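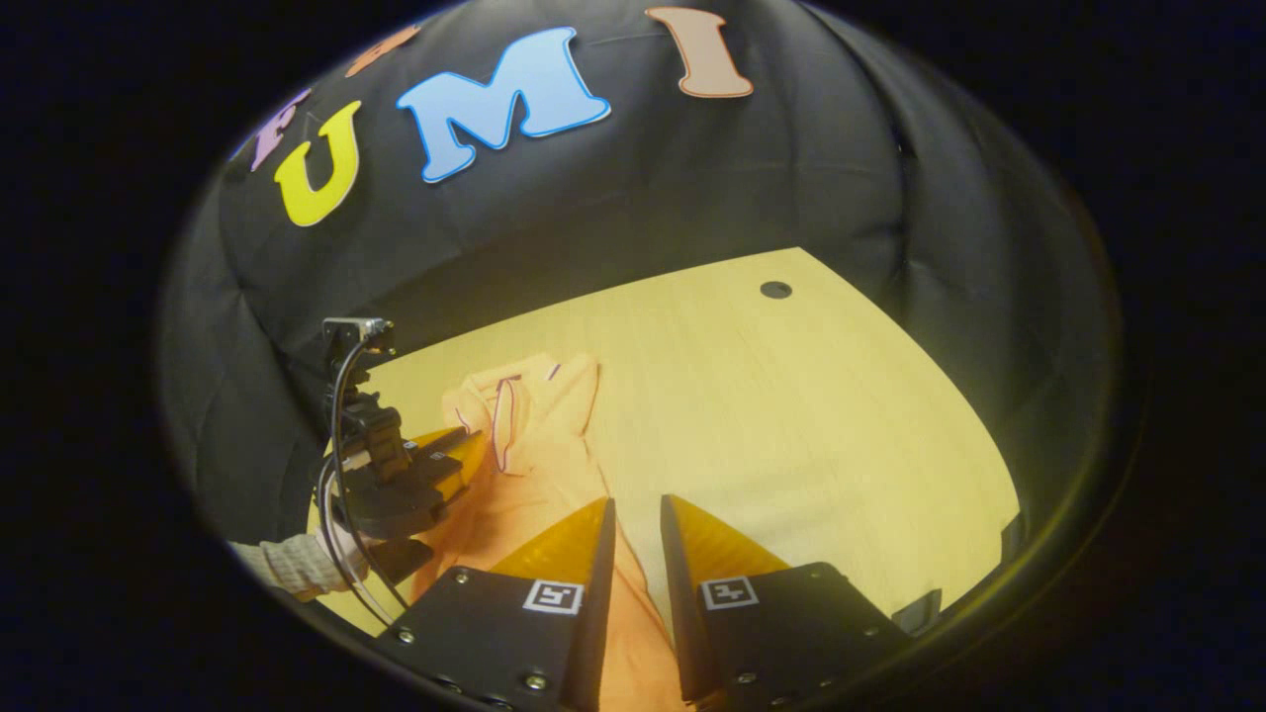
## Pay the page turner, and print the program notes

Our town orchestra gives six concerts a season in the Tesamholm hall, and for the last two seasons the printed program has been a single folded sheet. It lists the pieces, the movements and the sponsors. If you want to know anything about the music, you scan a code and read it on your phone.

I think this is a mistake. The hall has 314 seats, and the people in them are asked to switch off their phones before the first note. The notes are on the phone. Most listeners never see them, and the ones who do are lighting up their row during the slow movement.

The reason given is cost. Telto, the print shop that used to do the booklets, raised its prices, and the orchestra decided the money was better spent elsewhere. Fair enough, but four pages of plain black text on cheap paper would do the job. We never needed the glossy cover.

Notes matter most when the piece is new. In February the Plusine Quartet played a work written two years ago, in one long movement with no breaks. Half the audience clapped in the middle. A short paragraph saying how it was laid out would have fixed that, and I suspect people would have liked the piece more.

The same thinking shows up on stage. At the chamber evening the pianist turned her own pages, and in the last movement she dropped four bars doing it. A student from the Marchetti music school would have sat beside her for 65 dollars and a free ticket. That used to be a regular line in the budget.

Small savings of this kind are easy to make because each one looks harmless. I understand that soloists, rent and insurance come first. But ticket prices went up this season too, and what the audience gets for the money has become thinner.

My suggestion is simple. Bring back printed notes for the season opener and for any concert with a new work, and hire a page turner whenever a pianist wants one. If it has to come out of something, take it out of the reception. I can buy my own glass of wine.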